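Category: Bench Notes > End Effectors

Comparing Two Grippers on a Cluttered Countertop

Print this page | E-mail this page

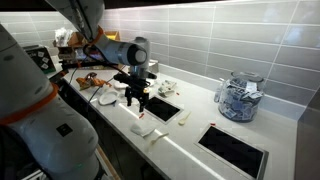
Most gripper comparisons are run on a clean plate with machined blocks. The results are repeatable and say little about kitchen work, where the parts are thin, light, shiny or soft. The procedure below compares two parallel grippers, the Delumo and the Hernamer, on the same arm and the same mixed set of household items. It takes one working day, including the swap.

Before you start

You need the arm, both grippers with their adapter plates, the arm controller, and a logging machine running Flimia or any other recorder that stores commanded and measured finger position. A kitchen scale is useful. Fix the order of trials in writing before the first grasp, and do not change it later.

Choose items in these groups:

- Flat and rigid: black glossy panels, tablet size
- Thin and curved: cream-colored spoons, plates, shallow dishes
- Soft: snack bags, crumpled wrappers
- Small: red pieces, small enough to fit entirely between the fingertips

Twelve items will do. We use 11 and repeat one of the spoons in a second orientation.

Step 1. Mount and set the tool frame

Bolt on the first gripper and enter its mass and center of gravity in the controller. Do not reuse the values from the previous tool. An error here shows up later as drift during slow descents and is easily blamed on the fingers.

Teach the tool center point at the midpoint between the fingertips, with the fingers half open. If you teach it with the fingers closed, grippers with a curved finger stroke will appear to reach too high when open. The Hernamer has such a stroke: its tips drop by 4 mm between fully open and fully closed.

Step 2. Route the cable

Leave a loop under the forearm long enough for a full wrist turn in both directions. Turn the wrist through its range by hand-guiding at low speed and watch the loop. It must not touch the counter at the lowest grasp height. Keep slack out of the space between the fingers and the items.

Step 3. Set the surface height

Lower the closed fingertips onto bare counter at three points well apart. Use the highest reading as the floor and add 1 mm. Countertops are seldom level over a full arm's reach, and one reading is not enough.

Step 4. Approach and hover test

Move to a hover position over each item with the fingers apart and pointing straight down. Check clearance to neighboring items on both sides. The body of a gripper is often wider than its open fingers, and this decides whether a spoon lying beside a dish can be reached at all. Record the smallest gap at which the approach is still possible.

Step 5. Run the grasps

Run four grasps per item for each gripper, 48 in total. Start at 20 N and do not raise the force within a set. Lift, hold for five seconds, put down. Score each grasp as held, slipped or missed. Log a wrong pose from the camera separately, as it is not a gripper fault.

Step 6. Swap and repeat

Change the gripper, then repeat Steps 1 to 3 in full. Return each item to its marked place. Use removable tape corners, and keep the tape off the edges where the fingers land.

Notes on our results

The Delumo was better on spoons and small pieces. Its narrow tips got under a handle more often, and its straight stroke made the floor setting simple. The Hernamer held soft bags with less slip, owing to its wider pads. Neither could lift a flat panel lying face up on the counter without first pushing it to an edge.

Glossy panels also gave the depth camera trouble. Readings dropped out where overhead light reflected off the surface. Tilting the light helped more than changing exposure.

We repeated the panel set on a Thursday with Margaritis silicone pads on both grippers. Slip during the hold went down. The pads add 2 mm per finger, so teach the tool center point again after fitting them.

Last updated: November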